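Support > Property listings > Search and map

Ticket: Waterfront filter shows wrong homes
Opened by: Chibuzor Okafor, Trarnora lettings and sales
Product: Amonell listing manager
Status: waiting for customer

Hello, since the update in March our waterfront page is not correct. When a visitor selects "Lake or river", the page gives 23 homes, but many of them are in the town centre and have no water near. Two real lakeside houses are missing. I cleared the cache and tried another browser, same result. Please advise.

Reply from Femi Edet, 4 May 2020

Thank you for the clear report. I have looked in your account. The filter does not read the "Waterfront" tick box any more, it reads the field "Distance to water" in metres. Your limit is set to 300, so every flat near the Hrnčiar canal is included. The two missing houses have this field empty.

Please do the following:
1. Open Settings, then Search fields, and change the limit to 100.
2. Fill in the distance for both houses. Zero is allowed.
3. Press Rebuild index and wait until the bar is finished.

Chibuzor Okafor wrote:

I did steps 1 and 2. The canal flats are gone now, thank you. The rebuild stopped at 99 per cent, and one house is still not on the map.

Femi Edet wrote:

This second problem comes from the Trultar map plug-in, which needs a full postcode. In your listing the last letter is missing. Please correct it and start the rebuild again.
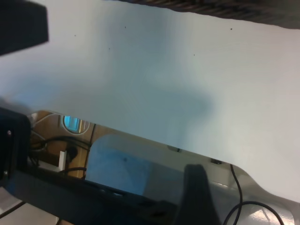
If it stops at the same place, leave the ticket open and send me the listing reference, I will then run the rebuild from our side.

Contact support | Terms of use | © Amonell | Back to top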